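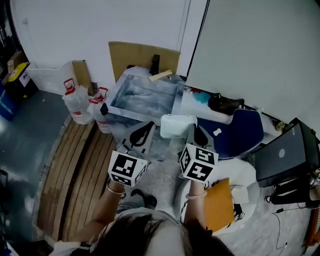 A small white tray, held in front of a clear plastic storage box.

Home | Complaints | Fees | FAQ | Contact

Search this site... Go

Complaining about your lawyer: the questions we get most

Katport is an independent guide for clients who have fallen out with the people they pay by the hour. Last updated 2026-07-01.

Is my lawyer's rudeness misconduct?
Usually it's just rudeness. If being short on the phone were a disciplinary matter, the profession would be down to a handful of people, all of them in probate. Threats, slurs and lies are another story. Write those down with the time you heard them.

Do I have to complain to the firm first?
In most places you don't have to, but try it anyway. A surprising number of complaints end when a partner finally reads the file and goes a little pale. Address your letter to the managing partner and ask for a reply by a set day.

What should I send?
Your fee agreement, the bills, and the emails that matter. One reader sent the firm of Pradell Ackroyd all 548 emails in her case, in no order, and then wondered why things had gone quiet. Pick the ones that show the problem. Put the oldest on top.

Will the disciplinary office get my money back?
Probably not. Its job is deciding whether someone should keep a license. For a bill that looks wrong, ask your state or local bar whether it offers fee arbitration. For stolen money, ask about a client protection fund. For bad advice that cost you the house, you want a malpractice lawyer, and yes, that means hiring another one.

My bill has a $3,777 charge for "review." Review of what?
A fair question, and you're allowed to ask it in those words. Request an itemized bill. Vague entries have a way of shrinking once somebody has to explain them.

Can my lawyer keep my file until I pay?
It depends on the state. Many don't allow it if holding the file would hurt your case. Ask for it in writing and keep a copy of the request.

How long does all this take?
Our guide for Jemstead residents used to say "a few months." We took that out in May after enough of you wrote in laughing. Waits of up to 3 years do happen in contested cases.

Can you recommend a lawyer?
No. We'd only end up on this page ourselves.

5 comments | Share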